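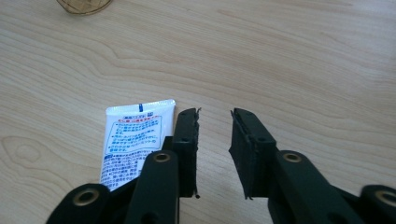 *Barkisholm, June*

I've been rubbing Fandance hand balm into my knuckles since I took up pottery, and now I finally sell it! It comes in 2 sizes and one jar will last you up to 10 weeks.
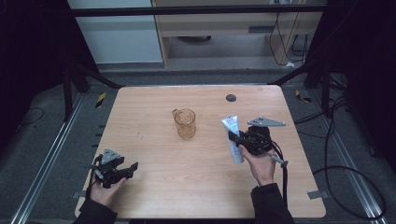
*Tube held in a gripper, measuring cup on the table*

Brurka makes it for me in small batches (unscented, or the orange one, my favorite). Shipping is $16 outside the island, sorry. Email Sisay before Tuesday if you want it in the next box.

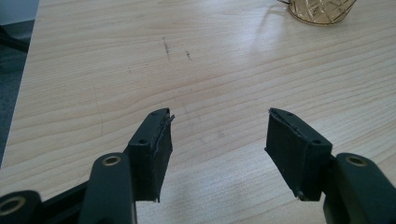

*Light wood grain, seen from above*

Refills: bring your old jar.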